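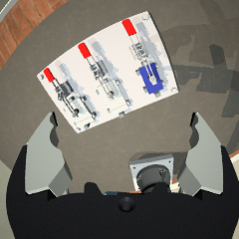 Three toggle clamps on a white board, red grips towards the upper edge.

Section 4: Setting up your first Raver scene

I always start new people on a short shot, and 100 frames is plenty (my first one ran to 300 and I never finished it!).

1. Open Raver and pick New Shot.
2. Set the length to 100 frames.
3. Drag your character in from the Kallik folder – feet on the grid line, please.
4. Block the main poses first, eight of them at most. I leave the face alone until these look right.
5. Press Play and watch it twice through.

Note: if the arms snap about between poses, switch Smooth off and try again. Phyllis Naylor swears by leaving it on, but I find it makes everyone look as if they're swimming.

Caution: saving over a pose wipes the old one, so make a copy first.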